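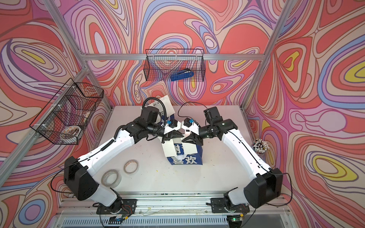
Bag station, both grippers over the bag, paper standing out of the top.

2018-06-27

Bag task, Plemia policy, comparison of camera inputs

Continued with the bag and paper task at the Plunberg bench. The question is still the same one from the beginning of June: does the policy need the fixed camera at all, or are the two wrist cameras enough? In the Valtenow report we wrote that wrist views are sufficient, but we tested this only with stiff boxes. A bag changes its shape when one arm touches it, so I did not want to copy that sentence into the new draft without checking.

Training data. The full set has 2179 segments. I went through the labels again and removed the segments where the start of contact was marked too early or too late. I also removed those where the operator paused in the middle. What remains is 889 segments. It is less than I hoped, but the loss curve is much calmer than with the full set, so I keep it like this for now. The list of removed segments is in the shared folder, next to the old list. Please do not overwrite the old one, I still need it for the table.

Trials. 30 in total, 15 with the wrist cameras only and 15 with the fixed camera added. Same checkpoint age, same speed limit, same starting poses. I alternated the two conditions so that a slow drift in the calibration would not favor one of them.

What I observed with wrist only: the first approach is good, even a little faster. The trouble comes when one gripper already holds the bag and the other one has to find the paper. The holding finger covers a part of the opening, and the handles are moving into the view. The policy then hesitates and makes small corrections left and right. Several times it closed on a handle and pulled it up together with the paper. I scored these as failures, also when the paper came out in the end.
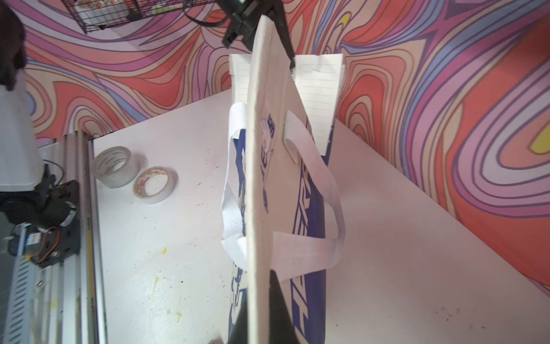 With the fixed camera added, the hesitation is shorter and the wrong grasps on the handle are rare. But a new problem appears: the approach is sometimes too high and the fingers close above the paper edge. I suspect the depth is learned mostly from the fixed view, and this view is weak exactly in this direction. To check it, I will mask the fixed camera during the last part of the approach and look if the height error disappears. This is a small change in the input code.

Scoring. The rule "paper free of the bag" is not clear enough. Before the next round I will write: the lower edge of the paper is above the opening and no handle is between the fingers. The trials of today must then be scored again from the recordings, so I do not write the success rates in this entry.

One more point about grip force. I left it at the value from Swanson, which was set for cardboard. The bag slips a little in the jaws when the other arm pulls – not always, mostly when the grasp is near a corner. I do not want to change force and camera input on the same day.

To do:
Score the trials again with the new rule.
Mask test for the fixed camera, late approach only.
Repeat the calibration of the left wrist camera before the mask test.
Correct the sentence about wrist views in the draft.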